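Review: Cassim wrist camera kit for demonstration recording

Prepared by Hashini Uddin for the Findthorpe equipment register

The Cassim kit consists of a small wrist camera, a mounting bracket and the Tandard recording software. Findthorpe acquired one unit in November to gather grocery-handling examples for a grasping policy. This review covers 800 recorded episodes, all led by trained operators.

Installation

Fitting the bracket took 35 minutes, including calibration. The printed guide is clear, although the cable clip is stiff and should be ordered with a spare. Mizanur Debnath completed the software setup without help from the supplier.

Recording

Tandard saves each episode with the arm position, gripper opening and operator notes. Labels can be corrected afterwards, and a faulty episode can be withdrawn without renumbering the rest. The colour settings held steady across morning and evening sessions.

Close-range performance

The fixed focus is the main weakness of the kit. At very short distances, print softens and surface edges lose definition. On the milk carton, the red lettering remains legible upside down, but the pale blue-grey panel offers little detail for a model to use. Operators should pause briefly on the approach so that each episode includes a wider view.

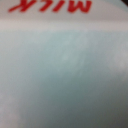

Support and cost

Replies from the supplier arrived within 24 hours. The licence covers 3 workstations – enough for our present program, though a larger centre would need to negotiate.

Recommendation

Suitable for purchase where a second, fixed camera is also available. Vasanthi Munasinghe holds the loan unit and the calibration records.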